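Bon, petit fil sur ce qui m'occupe depuis des mois, vu que plusieurs d'entre vous m'ont demandé où en était la manip en simulation. Je préviens, c'est long et il y a des balles de tennis.

La question de départ est toute bête : quand on entraîne une politique de manipulation uniquement en simu, est-ce qu'il vaut mieux beaucoup de scènes moches ou peu de scènes très soignées ? Dans l'équipe on était persuadés que la quantité gagnait. Moi la première !

Donc on a pris Killey, notre générateur de scènes, et on a fait 39 variantes de la même tâche de rangement. Même bras, même pince à deux doigts, et on change la lumière, les matières, les objets posés à côté. Le truc vicieux là-dedans, c'est le transparent et le brillant.

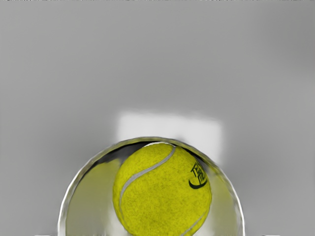 Un peu de Killey, en rendu soigné :
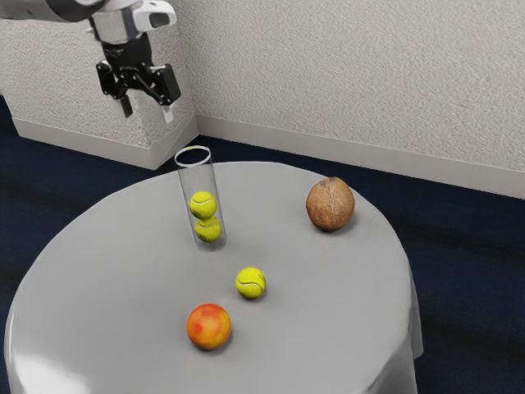 La méthode, en gros : on génère les démos avec un planificateur qui triche (il connaît la pose exacte de tous les objets), puis on entraîne une politique qui, elle, n'a droit qu'aux images. On a baptisé le planificateur Arthur, ne me demandez pas pourquoi, ça date d'un pot de thèse en mai.

Première surprise : avec 6 scènes soignées, on fait mieux qu'avec les 39 en rendu rapide. Je ne m'y attendais pas du tout, j'ai relancé l'évaluation 4 fois en pensant m'être trompée de dossier. (Je m'étais trompée de dossier une fois. Les trois autres donnaient la même chose.)

Mon hypothèse, c'est les reflets. En rendu rapide, le métal est un gris uniforme, la politique apprend « gris = bord » et basta. Dès qu'une balle jaune se reflète dans une paroi, elle vise le reflet. Avec le lancer de rayons elle en a vu plein pendant l'entraînement et ça la perturbe beaucoup moins.

Ekow Eshun n'est pas d'accord - pour lui c'est surtout les ombres de contact, qui donnent la profondeur. Il a peut-être raison, on va faire l'ablation proprement : reflets sans ombres, ombres sans reflets. Comptez 15 jours de calcul si Algate (notre cluster, capricieux) tient le coup.

Ce qui ne marche toujours pas : les fruits. La politique a une passion pour tout ce qui est rond et orangé, même quand on lui demande une balle. J'ai essayé d'en ajouter davantage comme distracteurs, c'est pire. Si quelqu'un a une piste je prends.

Et pour ceux qui vont demander : non, pas encore de transfert sur le vrai bras. Skutov, le banc réel, est en recalibrage et je refuse d'annoncer quoi que ce soit avant de l'avoir fait tourner dessus.

Je mettrai les configs de rendu en ligne avec le préprint. Les questions c'est en réponse, je lis tout ce soir après le train !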